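Sorting the small electrical parts

Nov 20, 2025

The drawer under the bench had reached the point where looking for a fuse took longer than fitting one. I emptied it onto the white table, with the felt mat down first. The mat stops screws from rolling and makes dark parts easy to find against the beige.

The working rule was one container or one patch of table per type. Screws stay in clear bags because I need to see the head and the length without opening anything. Wall switch panels get stacked on a plate. Loose capacitors go beside the bag of small components until they are checked for value. Anything fabric, plus the yellow balls, goes in the blue crate and leaves the electrical area entirely. 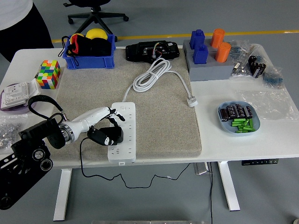 Power strip and its coiled cable on the mat, switch panels on the purple plate at left.

Power strips are the awkward item. I have tried folding the cable flat against the body and tying it, which puts a sharp bend at the strain relief. A loose coil is better. I leave enough free cable at the plug end to reach the wall outlet without unwinding the lot, and the coil diameter should be no smaller than the cable wants to take by itself. Wrapping it around the strip is fine for a trip and bad for storage.

Yufang Fan asked why I don't use zip ties. They have to be cut off each time, and sooner or later the cutters nick the jacket. Hook-and-loop strips cost more and last for years. The ones I have are Barnex, bought in August, and 9 of them are still unused.

Labels: type, rating, date checked. I write them on masking tape, folded over at one end for a pull tab. Printed labels look better, but the adhesive leaves residue on clear bags.

Still to do are the wall plates, which need matching to their screws, and a decision on the spare bags. I keep the large ones, flattened. The small ones tear at the seal after a few openings and go out.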